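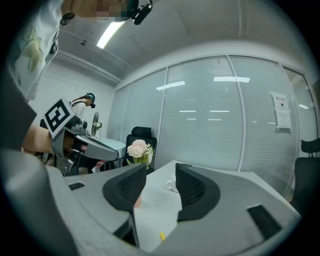

small white cup, white table

Wig & Topper Talk > Salons and Services > Pemness cut-in fee, worth it??

marlow_tops
4 January 2023
Ok so I finally bought a topper after a year of going back and forth. Zonen, the 14 inch, human hair, clip in. Came way too thick at the front like everyone said it would. Called Pemness for a cut-in and they want 220 for it. Two twenty! For a cut! My regular girl does my own hair for a fraction of that. She says she'll try but she's never done a topper. Do I pay or do I let her try. Appt is held till Friday so quick answers pls

denisek
Pay. A topper doesn't grow back. Thats the whole answer.

PlainJaneOhio
Does the 220 include the wash and the bleach on the part? Ask. When I went to Aigner it was 79 for the cut and then they added the part, the wash, a "fitting" and I walked out at 304. Cried in the car a bit. Looked good though

marlow_tops
304??? ok no. She said it includes cut and thinning at the hairline, didn't say anything about wash. Will call back

tressa_b
I'll disagree with denise. I cut all mine at home. Thinning shears, go slow, do it on your head not on the stand. Have ruined exactly one and it was a cheap synthetic. People on here act like it's surgery

denisek
You've also been doing it since forever tressa. She's had hers what, a week? On a Zonen the front wefts are sewn close together and if you go in with shears too near the base you get little sticky-up bits all along the part. Ask me how long mine took to fix. (It didn't get fixed)

tressa_b
That's cutting too near the base. So don't cut too near the base. Start from the ears down, face framing only, wear it a week, then decide on the front

robin.w
Middle option - take it to your regular girl but only for length and face framing, like tressa said, and leave the density for someone who does toppers. I did it in that order in November and it came out about even on cost but I got to see how it wore before anyone touched the top

PlainJaneOhio
^ this is smart. Only thing, some salons won't take a piece someone else already started on. Aigner won't. Don't know about Pemness

marlow_tops
Ugh. Good point. Adding to the list to ask

Waltraud Riedl
I was a stylist for many years and did pieces for the last part of it. Please let me say the regular stylist is not a bad choice if she is careful and if she will do it dry, in place, clipped where you really wear it. Most bad topper cuts I saw were done on a block and then the lady clips it half an inch further back and the bangs are gone. Also no razor. On processed hair the ends go to fluff.
The price at the salon is high but not crazy. It takes a good while if done right. What I would ask is whether one touch-up is in the price, you will want it.

marlow_tops
Thank you Waltraud! Ok list so far. Wash, part, touch up, do they take pieces already cut, dry or wet

denisek
And who is doing it. Pemness has three chairs and only one of them does hairpieces regularly, at least when I went. I got the other one first time. Ask by name

tressa_b
so for 220 you might get the wrong person. just saying

denisek
Which is why I said ASK

robin.w
Off topic but are you using the clips it came with? Mine slid like crazy till I put the Cokico grip strips under. Changes where it sits so do that BEFORE the cut

PlainJaneOhio
Cokico strips gave me a rash, fwiw. Teasing the roots a little under each clip did the same job for free

robin.w
Huh, no trouble here, but yeah patch test I guess

marlow_tops
Update, called. Wash is included, part is extra but she thinks I dont need it. One touch up inside a month. Dry cut, on me. They do take pieces someone else cut but you sign something. Asked for the hairpiece person and she's off this Friday so I moved it to the week after. Going to wear it as is till then with the front pinned back

denisek
Good. Post pics

tressa_b
still think you could of done it yourself lol. but good luck, hope its pretty

Waltraud Riedl
Bring the clips you will wear. And a photo of your hair from before, if you have one you like.

marlow_tops
Have one from my sisters wedding, bringing that. Thx all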